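**Notice of Recognition: The Night Desk**

*A short story*

The Okik Valley Hospital Foundation is pleased to announce that its Award for Continuing Service has been granted, for the first time in 40 years, to a desk.

The desk in question stands on the second floor of the east wing, between the linen room and the stairs. It was purchased for the admissions office when the hospital was still known as the Lightfoot Infirmary, and it was moved upstairs when admissions received new furniture. It has been staffed every night since. The Board was advised that the award has always gone to a person. The Board reviewed the bylaws and found that they require only "a record of faithful attendance."

The nomination was submitted by the night nurses of the east wing. It was unsigned, as is their custom, and ran to 2 pages. The first page listed the desk's repairs. The second page is reproduced in part, with permission.

"In the winter the heating failed, we moved the desk against the door of the long ward to stop the draft, and a patient who could not sleep came out and sat at it with us. She had been a bookkeeper at the Vondau mill. She asked whether there was anything to add up. We gave her the linen counts, which had been wrong since spring. By morning they were right. She asked for more the next night, and we found more. On her last night she ruled a line under the final column, initialed it, and put the pencil back in the drawer. We still use that pencil for the linen."

The Board discussed this page at some length. One member asked whether a patient had been permitted to handle hospital records. The Director of Nursing replied that it had been a long time ago, and that the counts had been correct. The minutes show that there were no further questions on the matter.

A second objection was raised by the representative of Drostico, the firm engaged to refit the east wing. Under the approved plan the desk was to be removed in November and replaced by a curved station with built-in screens. The representative noted, with respect, that an award to an item scheduled for disposal might cause confusion. The Board thanked the representative and asked how wide the new station would be. It was found to be wider than the desk by the width of two chairs. The Board asked whether the two chairs were needed. The representative undertook to find out.

The presentation took place on 04/12/2024, at the change of shift, so that both the evening and the night staff could attend. Almost 300 invitations had been sent, and the stairs were full down to the first landing. The Chair of the Board read the citation. There was then some uncertainty as to where the certificate should be placed, and a porter opened the top drawer. It contained a pencil, a roll of tape and a folded sheet of ruled paper. The Chair looked at the sheet for a while before putting the certificate on top of it and closing the drawer.

The remarks were followed by coffee. At ten past eleven a bell rang on the long ward, and the nurse on duty excused herself and went to answer it. The guests were asked to use the north stairs, and to keep their voices down as they left.

The Foundation wishes to record that the drawings for the east wing have been amended. The new station will be installed on the third floor – the desk will remain where it is. 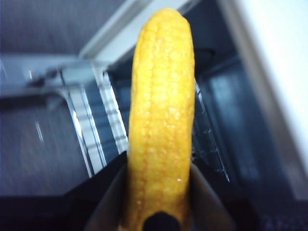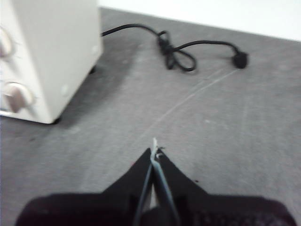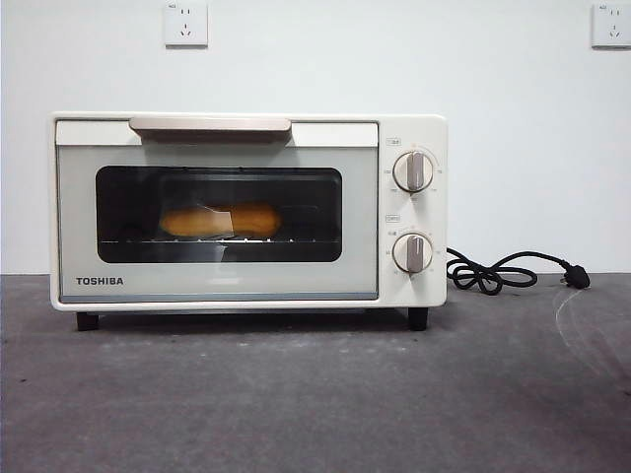 *A yellow toy corn cob, followed by two views of cream-white countertop equipment.*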